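Flodport Tool & Household Library – questions we get asked a lot

Last tidied up in October. If yours isn't here, email or catch one of us at the desk.

What is it?
A library, but for things. Drills, sanders, cake tins, carpet cleaner, folding tables. You join, you borrow, you bring it back. Same idea as books.

Where are you?
Sima Yard, behind the bakery on Bellura Street. Blue door. The front entrance is the dentist's, please don't ring their bell, they have been very patient.

When are you open?
Check the noticeboard page, hours change with the school holidays. Last borrowing is fifteen minutes before we shut. Returns right up to closing.

How much to join?
£4 a month, or pay for the year and get two months off. Under-18s can't join but can come along with a grown up. No joining fee any more, we dropped it.

What do I need to bring?
Photo ID and something with your address on. Phone bill, council tax letter, bank statement. On your phone is fine. A parcel label isn't.

I don't live in Flodport, can I still join?
Yes if you live in Wotow or anywhere on the number 70 bus route. Further out, ask. We've said yes before and we've said no before – mostly depends if you can get things back on time.

How many things can I have at once?
Five. A set counts as one thing (socket set, the box of biscuit cutters, etc). The gazebo counts as two becuase everyone wants it.

How long can I keep them?
One week. Renew once if no one has reserved it. Party stuff is three days in summer.

What if I'm late?
50p a day per item, stops at £10. Tell us before it's due and we'll usually let it go. Tell us after and we won't.

How many things have you got?
939 on the catalogue at the last count. Members took out 2,195 loans last year, and a fair chunk of those were the same carpet cleaner.

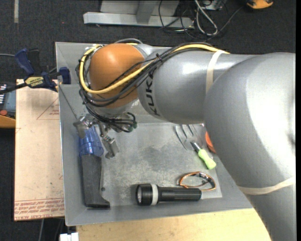
Do you have small stuff or only power tools?
Loads of small stuff. Screwdrivers, tape measures, clamps, kitchen bits. Most of it never makes it onto the website as we'd be typing all night. Come in and rummage. Anything small still gets written on your card, so show it at the desk before you put it in your bag.

Can I reserve things?
Anything on the catalogue, yes. Log in, find it, press reserve. We hold it for two opening sessions then it goes back on the shelf. Small stuff can't be reserved.

The website says it's in but it wasn't there?
Sorry. Either someone walked in just before you or it's on the repair bench. Seo-ah Seok looks after the catalogue, email with the item number and she'll track it down.

I broke it.
It happens. Tell us. Normal wear, nothing to pay. Left it out in the rain all weekend, we'll ask for something towards it. Please do not mend it yourself and keep quiet, we had a kettle come back like that and it was not safe.

Do you supply sandpaper, drill bits, blades?
Basic drill bits come with the drill. Sandpaper, blades, glue sticks and bin bags for the carpet cleaner you buy yourself. We sell a few sheets of sandpaper at cost when we remember to order it.

Is the electrical stuff tested?
Yes, all plug-in items are tested every year and have a green sticker with the date on. No sticker, don't take it, hand it to whoever's on the desk.

Can someone show me how to use it?
Bring-along sessions are on the noticeboard page. Bo-ram Hyun does the drill and sander ones, beginners welcome, bring a bit of scrap wood if you have some. Hedge trimmers and the mitre saw you must do the ten minute induction first, no exceptions, yes even if you used to be a joiner.

Do you take donations?
Some. Yes please to hand tools, camping kit, decent pans, sewing machines that run. No to petrol anything, car seats, bike helmets, duvets, or half tins of paint. Ask before you drop it off. Things left outside the blue door get wet and then we have to pay for a skip.

Is there parking?
Two spaces in the yard for loading only, ten mins. Otherwise the car park by the library (the book one), free after 6pm.

Can you deliver?
No. We tried it and it ate every evening.

How do I cancel?
Bring everything back, then email us. Monthly payments stop at the end of that month. Yearly ones we can't refund but you can pass whats left to someone else in your house.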